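Still chasing the spatula problem over here! Quick recap for anyone new: I'm trying to find out if shuffling the clutter in a simulated kitchen makes a grasping policy less fussy about thin handles. I ran 265 episodes on the marble counter, and oh boy, do I have opinions. 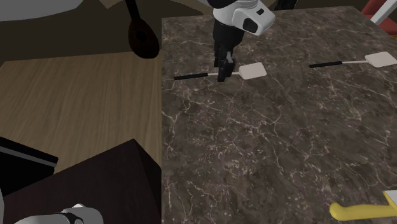 Trumden, May

Going for the thin shaft, fingers straight down, is my favorite grasp (the blade is a nightmare). I trained 3 policies, and the one with shuffled clutter dropped far fewer utensils than the other 2.

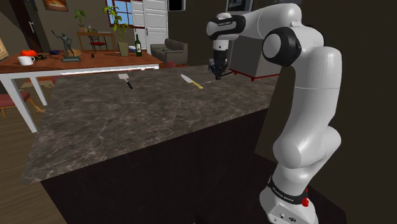

Trumden, late May

I love the wide view, knife and all! Next up I'm changing the lighting, 5 settings to start, then rerunning everything overnight.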